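Search this site
Type and press Enter

The Slow Road to Toast

My grinding, squinting, 3D-printing winter in a shared workshop has left me with one firm opinion: the people who build robot hands at home should spend less on the hand and more on the breakfast.

I say this as someone who went the other way. By February I had printed four versions of the same finger. I had a spreadsheet for finger flex. I had views on foam. What I didn't have was a single thing on the table worth picking up, and when I finally looked for one, I came back with a wooden block. The block went very well. A block will go well with a pair of salad tongs.

Kitchens are rude to grippers. Rice cooker lids swing up on an arc that doesn't care about your wrist, toast crumbles at the exact squeeze that keeps it from falling, and a spoon leaning in a holder offers you a handle at whatever angle it likes. I had 2,084 recorded tries with the block before I swapped it out, and I would trade 2,000 of them for one good afternoon with a slice of bread.
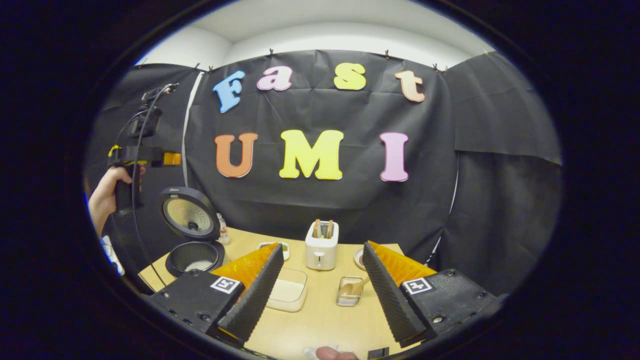
Buy the toaster first

A secondhand toaster costs less than a spool of the flexible filament I burned through on finger number three. It also tells you more. The Wanik forum is full of beautiful renders of hands that have never met a crumb, and I've posted two of them myself, so I'm allowed to complain.

The usual answer is that you have to get the hardware right before you give it hard work. I believed that for months. The bench at Julcombe is covered in the results: nice hinges, tidy cable runs, a base plate with more screw holes than screws. All of it was designed around a block.

Hold the thing in your own fist, reach for the bread, and you'll know by lunch which parts were vanity. Mine was the spreadsheet.

Recent posts
Barroso servo horns: a grudge
Sharing a printer with people who have jobs
What I got wrong about the Sundach kit

Contact | Copyright Slow Bench Notes | Back to top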